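A Household Food Record: Findings from the First Months

Dec 15, 2019

Readers of this blog will recall that in May I undertook to keep a written record of all food entering and leaving my kitchen in Dranholm. The record has now reached 1281 entries, and it seems proper to set out how it has been kept, what it has shown, and which practices will be continued. Several correspondents have asked for this, and I regret the delay in replying to them.

The purpose of the record was modest. I wished to know how much food I bought and did not eat. I had no wish to follow a diet, and the record makes no mention of weight, health or calories. Persons seeking guidance on those matters should look elsewhere.

Method

Each item is entered on the day it is bought, with its price and the shop. A second entry is made when the item is finished, given away or thrown out. Items bought loose are entered by weight. Meals taken outside the home are left out altogether, as are tea, salt and cooking oil, which proved tiresome to follow in the early weeks and told me very little.

The first notebook was an Ultari with ruled columns, which I had been given and had never found a use for. It was filled sooner than expected. The second is a plain school exercise book, and I prefer it, as the paper takes pencil better and the covers lie flat on the worktop. I considered a spreadsheet and decided against it. A telephone handled with floury fingers does not last long.

A small quantity is easily missed. Half an onion in a saucer, the end of a loaf or the last spoonful of rice was often eaten standing up and never written down. After a month I adopted the rule that anything large enough to need its own dish must be recorded. This rule has been kept with few lapses.

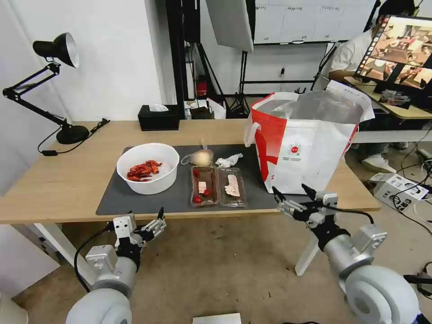 What was thrown away

Bread came first by a wide margin. I had been buying a large loaf from the Kocsis bakery twice a week by long habit, formed when there were two of us at the table. The record made plain that one loaf was enough. The bakery will sell a half loaf if asked before noon, a courtesy I had not known of in all my years as a customer.

Soft herbs came second. A bunch of coriander is sold in one size only, and one person cannot finish it before it turns. I now chop the whole bunch on the day of purchase and freeze it in an ice tray with a little water. The colour suffers. The flavour in a soup or stew is quite acceptable.

Third came what I have entered under "good intentions", namely vegetables bought for a recipe that was never cooked. Fennel appears here repeatedly, as does celeriac. I do not propose to give up either, but I no longer buy them without having decided on the day they will be eaten.

Meat and cheese were hardly ever wasted. They are the costly items, and I suppose I had always watched them with more care.

Correspondence received

Etelka Fekete wrote at some length to dispute my earlier remarks on storing potatoes with onions. She keeps hers together in a cellar and reports no ill effects over many winters. Having no cellar, I am unable to test this. I have moved my own potatoes to a paper sack beneath the stairs, where they have sprouted less than they did in the kitchen cupboard, and I leave the matter there.

Cristóbal Carrasco asked whether the record had saved any money. The question is a fair one. Spending at the Esach supermarket has fallen, though I cannot say how much of the fall is owed to the record and how much to the closing of its fish counter, where I was inclined to be extravagant. He also suggested entering the place in the kitchen where each item is kept. I resisted this at first as excessive and then tried it for 90 days.

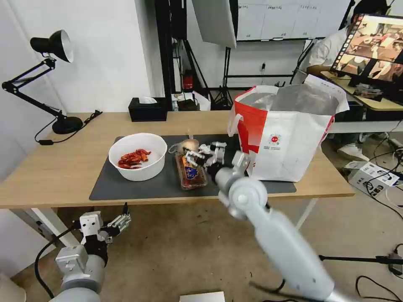
The trial was more useful than I had foreseen. Food kept at eye level was nearly always eaten. Food kept in the lower drawer of the refrigerator was at far greater risk, whatever it was, and 3 jars of the same mustard were discovered behind one another on the door. I have since exchanged the contents of the drawer and the middle shelf, so that the drinks are now below and the vegetables above. Visitors find the arrangement odd — my sister has said so more than once — but it has reduced the entries for discarded greens.

Changes for the coming year

The record will continue in a shorter form. Prices will no longer be entered, as I have the receipts in any case and the copying was dull work. I expect this to bring the year's total down to 700 entries or fewer, particularly if dry goods are entered only when a new packet is opened.

The freezer will be emptied and listed at the start of each season. It has not been properly listed to date, and there are parcels at the back on which the writing has faded beyond reading. These will be thawed one at a time and eaten as found, within reason.

I also intend to return to the question of jam. Last summer's plum jam did not set, and a good part of it remains. Suggestions for its use, other than with porridge, would be received with gratitude and may be left in the comments beneath this post. Replies may be slow until the new year, as I shall be away from Dranholm and the exercise book will be staying on its hook.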